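食品サンプル

出典: 模型・展示技術事典

食品サンプル(しょくひんサンプル)は、料理、菓子、飲料、生鮮食品などの外観を模して製作される立体物の総称である。食品模型、料理模型とも呼ばれる。飲食店の店頭における商品表示を主な用途として発達したが、栄養指導の教材、撮影用の小道具、玩具、雑貨としても用いられる。本項では、主として製作材料、製法、および菓子類の模型について述べる。

目次
1 概要
2 歴史
3 材料
4 製法
5 菓子類の模型
6 小型品と手工芸
7 用途
8 劣化と保守
9 製造者
10 関連項目

概要

食品サンプルは、実物の料理を長時間陳列した場合に生じる変色、乾燥、腐敗を避ける目的で、非可食性の材料によって製作される。要求される性能は用途によって異なる。店頭用では一定の距離から見たときの形状と色調の再現が優先され、教材用では寸法と分量の正確さが優先される。撮影用では、照明下での光沢および透過性が評価の中心となる。

食品サンプルの品質は、一般に形状、彩色、質感、構成の各面から評価される。このうち質感は材料の選択に強く依存し、彩色による補正が難しい。生クリームの表面のわずかな光の拡散、果肉の半透明性、焼成面の微細な凹凸などは、材料自体の光学的性質と表面形状の組み合わせによって得られる。

歴史

日本における食品サンプルの製作は、大正期から昭和初期にかけて事業として成立したとされる。百貨店の食堂などで献立を立体的に示す需要があり、注文前に料理の内容を把握できる表示方法として普及した。

初期の製品は蝋を主材料とした。実物から型を取り、溶融した蝋を流し込み、固化後に油性の絵具で彩色する方法が基本であった。型材には当初、寒天などが用いられた。寒天型は細部の再現に優れる一方、耐久性に乏しく、反復使用に制約があった。

戦後、合成樹脂の普及とともに材料の転換が進んだ。蝋は夏季の高温下で軟化や変形を生じやすく、直射日光を受けるショーウィンドーには不向きであった。塩化ビニル樹脂とシリコーン型の組み合わせが広まると、耐熱性および機械的強度が改善され、製品の寿命は大幅に延びた。

材料

塩化ビニル樹脂
可塑剤に樹脂粉末を分散させたペースト状のゾルとして供給される。型に流し込み、加熱によってゲル化させる。可塑剤の配合比により、硬質から軟質まで調整できる。麺類、肉類、葉物野菜など適用範囲は広い。顔料をあらかじめ混入する内部着色と、成形後の表面塗装を併用することが多い。

シリコーン
型材として用いられるほか、クリームやゼリー状の部分に直接使用される場合がある。硬化後も弾性を保ち、耐候性に優れる。通常の塗料が密着しにくいため、着色には硬化前の練り込みが適する。

エポキシ樹脂
主剤と硬化剤を混合して硬化させる2液型が一般的である。透明度が高く、飲料、スープ、煮汁、ゼリーなどの表現に使用される。硬化時に発熱を伴い、一度に厚く注型すると気泡や黄変の原因となる。

紫外線硬化樹脂
紫外線の照射により短時間で硬化する。小型品におけるソースや果汁の表現に適し、手工芸分野で広く普及している。顔料の添加量が多いと光が内部に届かず、硬化不良を生じる。

樹脂粘土
酢酸ビニル樹脂などを結合材とする粘土で、室温での乾燥によって硬化する。加熱設備を必要としない。乾燥に伴う収縮があるため、寸法精度を求める場合には原型を大きめに造形する。

蝋
現在も天ぷらの衣やレタスの製作実演などに使用される。温水の表面に溶融した蝋を落とし、薄く広がった膜を手で成形する技法は、蝋の相変化を利用したものであり、樹脂では同じ手順による置き換えが難しい。

製法

型取り
実物または原型の周囲に枠を設け、液状シリコーンを注入して硬化させる。単純な形状では一面型を用い、複雑な形状では分割型とする。含水率の高い食品は型取り中に変形することがあり、冷却などの前処理が行われる。表面に油脂が多い食品では、シリコーンの硬化に影響しないことを小片で確認する。

注型および加熱
内部着色した樹脂を型に注ぎ、真空脱泡または振動によって気泡を除いた後、加熱する。加熱が不足すると強度が低下し、過度の加熱は褐変を招く。加熱条件は樹脂の配合と肉厚に応じて設定される。

仕上げ
離型後、分割線に生じたばりを刃物で除去し、溶剤で表面の油分を落とす。この工程が不十分であると、後の塗膜に剥離が生じる。

彩色
エアブラシと筆を併用する。淡色から濃色へと重ねる手順が基本であり、焼き色のように濃淡が連続する部分にはエアブラシ、脈や斑点など境界の明瞭な部分には筆が適する。艶の有無は最終層の透明塗料によって調整する。

組み立て
個別に製作した部品を器に配置し、接着する。重量のある部品から順に固定し、液状部分の表現に用いる透明樹脂は最後に流し入れる。器には実際の食器を用いる例と、軽量な樹脂製の器を用いる例とがある。

菓子類の模型

菓子類、特に洋菓子の模型は、層構造、クリーム、果実、葉などの異なる質感を小さな範囲に集約する点に特徴がある。部品ごとに材料を変える場合には、隣接する材料間での可塑剤の移行を考慮しなければならない。軟質塩化ビニルから移行した可塑剤は、接触する塗膜を軟化させることがある。

スポンジ生地
気孔を模した凹凸は、造形時に針またはブラシを表面に当てて形成する方法と、発泡させた樹脂を切断して断面を利用する方法がある。断面の色は外周の焼成面よりも明るく設定し、境界に褐色を薄く重ねる。

クリーム
粘度を高めたシリコーンまたは軽量粘土を絞り袋に入れ、口金から押し出して成形する。押し出しの速度が一定でない場合、稜線が途切れる。白色は純白のまま用いると硬い印象となるため、微量の黄色を加えることが多い。

ソース
透明樹脂に染料を加え、側面に沿って流す。粘度が低すぎると下端に溜まり、高すぎると筋の先端が不自然に丸くなる。淡紅色のソースを白色の層に重ねる場合は下地が透けるため、染料の濃度は硬化後の試験片によって決定する。

果実および葉
苺は断面と外皮とで彩色手順が異なる。断面では中心部を淡く、外周を濃くし、放射状の筋を加える。ブルーベリーなどの濃色の小果実は、暗色の球体に灰白色の粉を薄く付着させて果粉を表現する。葉は着色した薄い樹脂を型で成形し、葉脈に沿って濃色を差す。

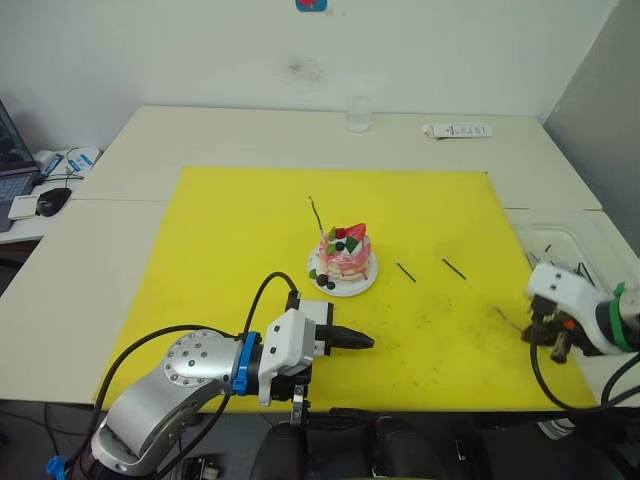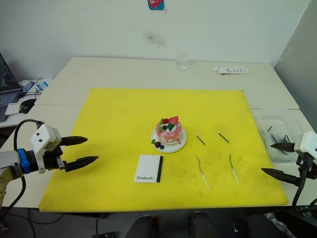

苺、葉、濃色の小果実をあしらった小型のケーキ模型

小型品と手工芸

実物より小さい縮尺で製作される食品模型は、ミニチュアフードと呼ばれる。人形用住居の縮尺に合わせたもの、装身具に加工されるもの、実物との縮尺比を定めないものなどがある。

縮尺を小さくすると、実物と同じ比率の凹凸は視認しにくくなる。このため、表面の凹凸や色の対比は実際よりも強調される。同様に、種子、砂糖、粉類などの粒状の要素は、縮尺に厳密に従うと認識できなくなる場合があり、粒径を大きくして数を減らす処理が行われる。研磨には800番の耐水研磨紙が中間仕上げに、2000番が透明樹脂部の最終仕上げに用いられる。

手工芸分野の教本としては、ルシンダ・リンドグレンによる『小さな菓子の造形』がある。同書は樹脂粘土による生地の表現を扱い、392点の作例を収録する。収縮率を乾燥前後の重量ではなく外形寸法で管理する方法を示した点に特色があり、後続の教本にも同様の表記がみられる。

用途

店頭表示
最も一般的な用途である。献立の内容、分量、器の大きさを同時に示すことができ、文字情報に依存しない。麺を箸で持ち上げた状態など、動作の途中を固定した構成も製作される。

栄養教育
食品の重量と外観の対応を学ぶ教材として、病院、学校、保健施設などで使用される。教材用の模型では、底面に食品名と重量が記載される場合が多い。配色の誇張は避けられ、可食部と廃棄部の区別が明確に作られる。

撮影および舞台
照明による溶融や乾燥が問題となる氷菓、クリーム、飲料などで代用品として用いられる。舞台用では客席からの視認性が優先され、落下時の破損を防ぐため軟質の材料が選ばれる。

玩具
ままごと用の製品は、木、布、硬質樹脂などで作られる。低年齢の使用者を対象とするものでは、部品の大きさ、塗料の溶出、端部の鋭さが安全上の検討項目となる。

劣化と保守

主な劣化現象は退色、黄変、表面のべたつき、塗膜の剥離である。退色は赤系および黄系の有機顔料に生じやすく、紫外線が主な要因となる。黄変はエポキシ樹脂および一部の塩化ビニル製品にみられる。

表面のべたつきは、可塑剤が表面に移行することによって生じる。軽度であれば中性洗剤の希釈液で拭き取ることができるが、可塑剤の減少が進んだ製品は硬化し、亀裂を伴う。アルコール系の洗浄剤は塗膜を侵すおそれがあり、使用は避けられる。

タルン・ロドリゲスは、陳列棚内の温度と可塑剤移行の関係を調査し、昼夜の温度差が大きい棚では、平均温度が同じであっても移行が早く進むと報告した。この報告では軟質塩化ビニル製の果実模型が試料とされており、硬質製品への適用については検討されていない。

保管時には、製品同士を直接接触させず、薄紙または不織布を挟む。発泡スチロールは可塑剤によって侵されるため、緩衝材として直接触れさせることは適切でない。

製造者

食品サンプルの製造者には、受注製作を主とするものと、既製品を量産するものがある。受注製作では依頼者から提供された実物または写真に基づいて原型を作成し、納品まで同一の担当者が彩色を行う例が多い。

レルテック(Relteck)は洋菓子および製パン分野の受注製作を主とし、断面を見せる模型を得意とする。ドラセックス(Drasex)は型用シリコーンと着色剤の供給者で、硬度別の製品群をもつ。コルナウ(Kornow)は栄養教育用模型を扱い、重量表示を底面の刻印に統一している。

貸出事業も行われている。季節商品の模型は使用期間が短く、店舗が購入する場合に比べて保管の負担が小さい。返却品は洗浄と部分的な再塗装を経て再び貸し出される。

関連項目

模型
ミニチュアフード
シリコーン型
合成樹脂
樹脂粘土
ショーウィンドー
視覚的商品陳列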